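Remside 卓上アーム用 事前検証パック
安全距離・配置レビュー込み(シミュレーション版)

型番:RS-460
提供:Moteck 機器販売部
対象:単腕の卓上アームを導入予定の研究室、試作室、教育機関

製品の概要

卓上アームを実機で据え付ける前に、部屋と机と周辺機器を仮想空間に組み、動作範囲と干渉を調べるためのパックです。アームのモデル、部屋のひな形、点検表、報告書の書式が入っています。

最初に書いておきますが、このパックを買っても安全規格に適合したことにはなりません。問い合わせの半分くらいが「シミュレーションで干渉ゼロなら柵は要らないか」という内容で、そのたびに同じ返事をしています。柵が要るかどうかはリスクアセスメントで決まります。仮想の部屋には、横から急に手を伸ばす学生も、椅子を引いて後ずさりする来客も出てきません。

「協働ロボットだから安全」という売り文句についても、当部門は慎重です。アーム単体が力や速度を制限できても、先端に尖った工具を付ければ話は変わります。評価の対象は、グリッパとワークと机を含めたシステム全体です。

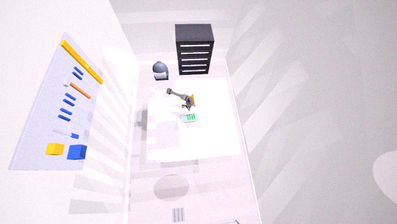
部屋のひな形は家具や壁面の工具まで含めて作り込めますが、見栄えに時間をかけるより、寸法を実測値に合わせてください。図面の値をそのまま入れた案件では、納品後の手直しが目立ちます。引き出しのある家具を置くなら、閉じた状態のほかに全開の状態でも検討します。壁掛け工具は、取りに行く人がどこに立つかまで書き込みます。

パックの内容

アームモデル 3種(関節制限値つき)
部屋のひな形 8種
点検表 全111項目(日本語、英語)
リスクアセスメント記入書式
レビュー面談 1回(オンライン)

点検表の項目数が多いという苦情はいただいています。減らす予定はありません。担当の Liudmyla Hrytsenko が一度整理を試みましたが、削った項目のほとんどが試用先の指摘で戻りました。

使い方の手順

1. 作業の境界を決める
アームの最大到達範囲ではなく、ワークを掴んだ状態の最大範囲で線を引きます。掴んだ物の長さを足し忘れる例が多く、面談でも真っ先に確認します。

2. 人の立ち位置を入れる
通常運転だけでは不十分です。清掃、ワークの詰まり、ティーチング、停電後の復帰。それぞれについて、誰がどこに立ち、どこに手を入れるかを書きます。

3. 停止条件を確認する
非常停止ボタンに手が届くかどうかを、立ち位置ごとに見ます。停止距離の計算には、モデルの既定値を使わず、実機の仕様書と実測の停止時間を使ってください。既定値は動作確認用の仮の数字です。

4. 物の陰になる箇所を洗い出す
卓上に板状の物や台を置くと、グリッパの真下が見えない角度ができます。操作者の目の高さに視点を置き、先端が隠れる姿勢を一覧にします。上からの視点だけで合格にした報告書は差し戻します。
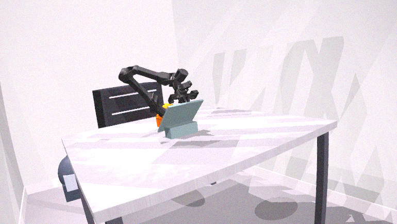

5. 実機で照合する
仮想空間の結果は仮説として扱い、据え付け後に低速で同じ動作を再現します。ずれが出た姿勢は、許容差の内外を問わず記録に残します。

規格との関係

産業用ロボットでは ISO 10218 の各部、人との協働では ISO/TS 15066 が出発点になります。国内の法令上の要求は別に確認が必要です。点検表はこれらを読むときの補助として作ったもので、条文の代わりにはなりません。版の改訂もありますので、最新版はご自身で入手してください。

「規格準拠シミュレータ」と名乗る製品を検討中の方は、どの規格のどの箇条に、誰が、何を根拠に準拠と判断したのかを販売元に文書で尋ねてみてください。当部門にも同じ質問をしていただいて構いません。

導入先の声

Plellmont 試作室の Ibsa Assefa 氏からは「点検表は面倒だが、机の向きを変えるきっかけになった」との感想をいただきました。同室の Chaltu Kassa 氏の評価はもっと辛く、接触力の推定は参考にもならないとのことです。この点は当部門も同意見で、現行版では接触力の数値を報告書に載せない設定を初期値にしています。

ご注意

・影や反射の表示は見た目のためのもので、カメラやセンサの検証には使えません。
・Lepik 製コントローラとの接続は未検証です。
・教育用途でも、実機を動かす前のリスクアセスメントは省略できません。

お問い合わせ:Moteck 機器販売部 Hưng Phí
記載内容:2022年12月17日現在。次回の点検表改訂は1月を予定しています。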